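3.2 Le bureau partagé et ses frontières

La littérature sur les espaces de travail ouverts décrit volontiers des « communautés d'usage ». Nos 12 répondants du site de Riis décrivent plutôt une guerre froide, menée à coups de tasses et de chargeurs. Neuf d'entre eux disent avoir déjà déplacé les affaires d'un collègue en son absence ; un seul admet que cela lui est arrivé deux fois.

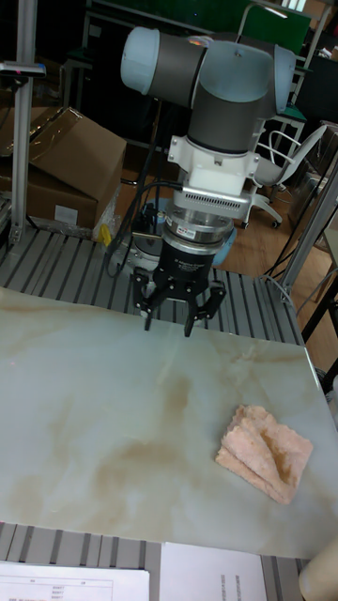 Figure 2. Un poste de travail.

La charte interne de Vimico, longue de 15 pages, consacre un paragraphe au rangement et quatre à la définition du mot « rangement ». Les répondants en citent surtout le titre. La frontière se négocie donc ailleurs, par petits mots adhésifs dont la politesse croît avec l'exaspération (voir section 4).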